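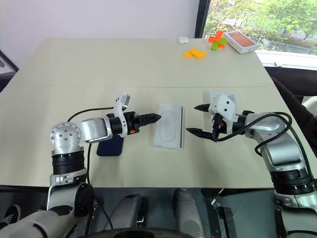
Phone and case task on the two-arm test bench at Loltico. The left gripper is closed and the right gripper is open, with the white case between them.

FOR IMMEDIATE RELEASE
April 2, 2023

Loltico Publishes Results of Two-Arm Gripper Comparison

CLARNTHORPE – Loltico, a test lab for small assembly and packing equipment, today released the results of a comparison of two sets of robot gripper fingers used for handling phones, cases and other small consumer goods. The work was carried out in February at the company's Clarnthorpe site and was paid for by Flukberg, a packaging contractor that is considering two-arm stations for its accessory lines.

The comparison covered 17 tasks. Most of them call for both arms at once, such as holding a phone while the case is pressed on, or steadying a box while its lid is lifted. Each finger set was run 110 times on every task. The arms, the wrist mounts and the table height stayed the same throughout, and the same control software was used for both sets.

The first set uses the long, narrow fingers that Loltico has fitted to its benches for the past two years. The second is a shorter finger with a softer pad, made by the Avotiņš workshop. Both fit the same mount and can be changed with a hex key.

Main findings

The long fingers did better on 14 of the 17 tasks. Their advantage was greatest with thin, flat items lying directly on the table, including phones and open phone cases. The narrow tips could get under a raised edge without first pushing the item along the surface.

The short padded fingers did better on two tasks, both of which involved lifting a closed box by its sides. They left fewer marks on printed cardboard and held their grip when a box was picked up off center. One task, passing a toy building block from one arm to the other, showed no clear difference.

Pressing a phone into its case was the hardest task for both sets. Most failed runs ended the same way, with one corner of the phone seated and the opposite corner resting on top of the rim. Changing fingers had less effect on this than changing the order of the work. Runs in which one arm held the case still before the other arm brought the phone over were more successful than runs in which both items were lifted and joined in the air.

Camera placement

Loltico also compared two camera arrangements. In one, the controller worked only from a camera at head height looking down on the table. In the other, it also used small sensors on the wrists. Adding the wrist view helped with phone cases, where the arm often blocks the view from above at the moment of contact. It made little difference with boxes and blocks.

The extra view did add setup work. Cables routed over the arms needed more slack than planned, and several early runs were stopped when a cable pulled tight as the wrist turned. Those runs were thrown out and repeated. The full report includes the cable lengths and clip positions that were used in the end.

Limits of the test

All runs took place on one pale tabletop beside a window. Loltico did not test on dark or glossy surfaces, and did not control for changes in daylight. Speed was recorded but was not used to rank the fingers. The report does not cover wear, and the company advises against using these results to estimate how long either finger will last in daily use.

Next steps

Flukberg will use the findings to choose fingers for a trial station later this year. Avotiņš is preparing a revised version of the short finger with a thinner tip, and Loltico will put it through the same 17 tasks when it arrives. A separate test of suction cups on phone boxes is also planned.

The full report, including the task list, run logs and mounting drawings, is available free of charge on request from the Loltico press office. Companies that want to send their own fingers for testing can ask the same office for the mount dimensions and a booking form.

About Loltico

Loltico tests grippers, arms, cameras and controllers for manufacturers and packaging companies. It is based in Clarnthorpe.

###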